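How to Flatten Rolled Maps and Posters at Home

If you have ever pulled a rolled-up map out of a tube and watched it snap right back into a curl, this page is for you! I've been flattening old paper for years now, mostly maps and travel posters, and I still get a little thrill when a sheet that spent decades in a closet finally lies down and behaves.

My first big one was a street map of Grandon that Rochelle Doolan gave me last July. It had been rolled so tight that you could only read one strip at a time. She thought it was a lost cause. It took me 8 days, and it's on her wall now (she's still finding streets she used to live on).

What you'll need

Plain white blotting paper, or clean uncoated drawing paper
Two smooth boards bigger than your sheet
A cardboard tube, wider than the roll
Heavy books
A soft brush
Clean, dry hands

Before you start

Look at the paper closely. If it cracks when you lift a corner, stop there and ask a paper conservator. The same goes for anything with watercolor, pastel, or mold on it. Everything below is for ordinary printed paper in fair shape.

Step 1: Let it rest

Leave the roll out in the room overnight, out of its tube. Paper that has been in a dry attic needs time to catch up, and it will be much less brittle the next day. I skipped this once with a Tlapale tourist poster and got a two-inch tear for my trouble.

Step 2: Open it slowly

Unroll a few inches, set a book on the loose end (with scrap paper under the book), and keep going. Work from one end to the other. When you feel it fight back, wait an hour and try again.

Step 3: Brush it off

Brush from the middle out to the edges with very light strokes. You'll be amazed at how much grit comes off, and you don't want any of it pressed into the print!

Step 4: Roll it the other way, gently

This one is only for thick, healthy paper. Wrap the sheet loosely around the wide tube with the curl facing out, leave it for 20 minutes, and let it go. Don't pull it tight. Thin paper can skip straight to pressing.

Step 5: Press

Board, blotter, sheet, blotter, board, and then the books. Spread the weight evenly — a pile in the middle will leave you with wavy edges. Change the blotters after the first day and then leave the stack alone for a week. I know, it's hard. I peek too.

Choosing a work surface

Any flat table longer than your sheet will do. Wipe it, let it dry, and run your palm over it to catch crumbs and rough spots.
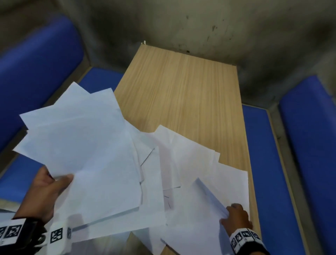
Paper spread over the near end of a light wooden table.

Catherine Paterson wrote in to ask about size. Her biggest sheet is a Fadum rail map, 800 mm by 300 mm, and she pressed it on the floor under a spare shelf. Great idea, as long as you don't have a cat.

Storing it afterward

Keep the sheet flat in a folder, in a drawer or under a bed, away from damp outside walls. If you're framing it, ask for a mat so the print doesn't touch the glass. And save the old tube if it has a label on it. Mine from the Drostik print shop is as pretty as the poster that came in it.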